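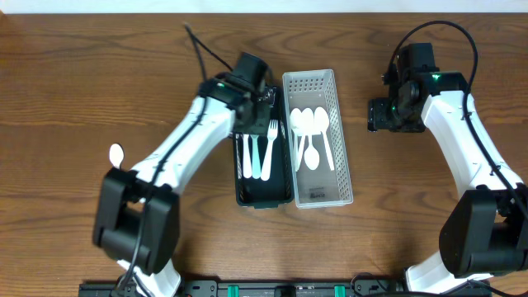
How long does it take to sail from Rendberg to Jeston?
Our boat needed 19 hours in January, with one reef in the mainsail most of the way.

Student project: Planning a Night Passage
Helmi Tuominen

I picked this topic after my first overnight trip as crew on Jouko Hyvönen's sloop Fotano, and I loved every minute of it (even the 3 a.m. watch!). My plan had us passing the Meinecke light at midnight. We got there at 1:20, so my tide numbers were off for the whole second half.

What I changed: I now work out the current for each hour and keep the course 1000 yards off the shoal, up from 600. Jouko had me redraw the chart twice, and the second one is so much easier to read by red flashlight.

Still to do: compare the log with the GPS track, and try the same route in summer.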